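Robot Manipulation Lab
Handout 6: The false grasp fault
Instructor: Valeriano Cuesta
Lab lead: Teodoro Marín

Read this before the October lab session. You will need the Jaltau log viewer and your notes on gripper control from Handout 4.

1. Background

The Radivska cell runs a pick task with a parallel-jaw gripper. The controller closes the jaws, checks the motor current, and if the current stays above a threshold it reports "object held" and starts the lift. The planner trusts that report. It does not check it against anything else.

Last term we ran the task on the real arm for the first time after a long stretch of simulator work. On the first afternoon the arm lifted with nothing secured between the jaws, swung to the place position and struck the fixture. The protective stop worked. One fingertip mount was bent and the fixture had to be realigned. No one was inside the marked area.

2. What the log showed

The fault is in run 9. Open it and go to step 2,687. At that step the jaw current goes over the threshold and the state changes from CLOSING to HELD. Now look at the jaw width on the same line. It has stopped changing, but it is still wider than the part.

The jaws had stopped on the edge of the part and tilted it. The motor pushed against that edge, the current went up, and the controller read this as a grasp. The state stayed at HELD for 34 steps. The part slipped out during the lift. The current then dropped, but the code only looked at current while closing, so the drop was never noticed.

There were two separate errors:

The grasp test used one signal. High current means that something is resisting the jaws. It does not tell you what, or where.

The test was not repeated after the lift began. HELD was treated as permanent until the release command.

3. Why the simulator missed it

The Pacheco test set has 200 simulated grasps and the controller passed all of them. Students often take this to mean the simulator was broken. The contact model did have a weakness (friction at the fingertip was set too high, so an edge contact would hold when it should slide), but the larger problem was the test set. Every start pose was well centered. No case had the jaws coming down on an edge, and no case had a second object close behind the target.

When you write your own cases, look at the approach from the wrist view before you accept the pose. Clearance on each side of the target and whatever stands behind it are easy to miss in the overhead view.

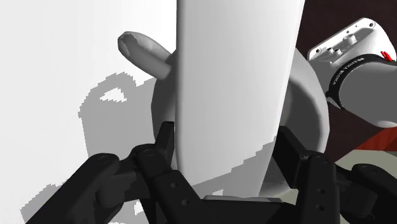
SIMULATION NOTES

A tall, flat target such as a panel leaves little room for sideways error at the fingertips. If one finger touches first, the current on that side rises early, and a single threshold on total current can trip before the other finger has made contact. Log both finger contacts separately. The Cletia build has the channels for this but they are off by default, so turn them on in the config file before you start.

Watch for collision shapes too. The shape used for contact may be simpler than the one you see drawn, and a rounded body may be boxed in by a larger volume. Switch on the collision overlay and check that the fingers do not start inside it.

4. Before the lab

Add a width check to the grasp test. Repeat the full test at every step of the lift, and command a stop if it fails. Then replay run 9 and write down the step at which your version stops.

On the real arm, work at reduced speed and keep one partner at the stop button. If the arm stops with a part in the jaws, do not reach in to free it. Call Teodoro Marín first.

Bring your replay log on paper or on a laptop.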